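Switching phone plans, finally done

22 Nov 2020

I have been with Caltel for long enough that I stopped reading the bills. That was a mistake. In March they moved me to a different plan with the same name, and the only notice was a line at the bottom of page 4. I found it last month when I was looking for something else.

The old plan had unlimited calls and a set amount of data. The new one had more data, which I don't use, and charged separately for calls to landlines, which I make almost every day. My aunt doesn't own a cell phone and isn't going to get one. So I had been paying extra to talk to her since spring.

I called to ask for the old plan back. They said it was closed. I asked if they could refund the landline calls. They said they could refund 2 months. I took the two months and started looking at other companies.

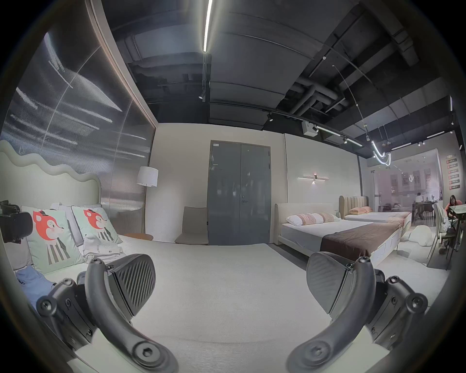

The choices where I live are Caltel, Hailu and Grerus. Grerus is cheapest on paper but the signal is bad in my building. I borrowed a Grerus SIM for a weekend and walked it from room to room making test calls. The kitchen was fine. The bedroom was hopeless, and the worst spot was right by the headboard with the wavy top, next to the fox pillows, where I do most of my evening calls. I could hear my aunt but she could not hear me. If I stood by the front door it cleared up, but I am not going to stand by the front door for an hour.

Hailu costs a little more and worked everywhere, including the elevator. Landline calls are included. I read the whole agreement this time and that part is on the first page.

Keeping my number was the part I worried about. To move it you need a transfer code from the old company, and Caltel only gives it out by phone. The first person I spoke to said she had sent it by text. Nothing came. The second person said the code is mailed on paper, which I don't think is true. The third read it out to me in under a minute. If you are doing this, ask them to read it out, and write it down while they are on the line.

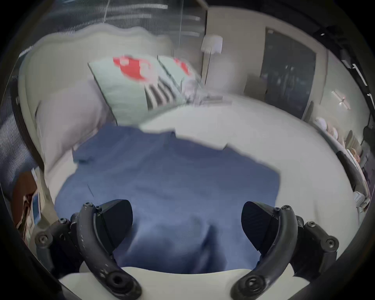
After that it was quick. I put the code into the Hailu site in the evening and went to bed, and in the morning the old SIM had no service. The new one took until lunch to start working. I had warned my aunt the day before, so she wasn't worried.

A few things I would do differently:

Download the old bills first. My Caltel login stopped working the same day the number moved, and I had to call again to get the last two.

Turn off voicemail before you move. Mine kept taking messages on the old system and I had no way to hear them.

Change any bank that texts you a login code over to email for a couple of days. I was locked out of mine all morning.

The final Caltel bill came yesterday. They charged me for a full month and took the refund off that, so it is nearly even. I have decided not to call them about it.

Next is the internet, which is also Caltel. That contract runs until March.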